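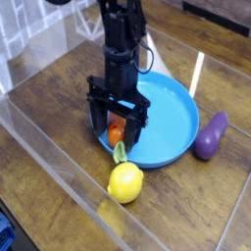
Benedetti told us back in February that if we spent the whole budget on the arm, we'd be eating lunch off it by spring, as there'd be no money left to do anything else with it. Fair point! We had $4,000 for the year, and my first plan (I was so proud of that spreadsheet) put nearly all of it into one line.

So I redid the plan for the Pinummont project from scratch. The arm still comes first, but I set aside $1,000 for everything that goes with it: a spare gripper, extra cables, clear panels for the enclosure, and the stuff it picks up. The toy food is the cheap part. A tomato-ish thing, a lemon, an eggplant and a blue plate cost less than shipping on one cable, and they give you different shapes to grab, so I'd buy more of those any day.

I asked for quotes from Flungate and Skaltska. Skaltska was lower on the gripper but wanted 13 weeks, and our semester doesn't have 13 weeks to give. Flungate said 5, so I went with them and moved money over from the spare panels. I'm still a little sore about the panels.

What I'd change: I forgot fingers wear out. There's no line for replacement pads anywhere in my budget, and I only noticed while typing up this section. I've put them on next year's list, right under a second power supply and a longer cable.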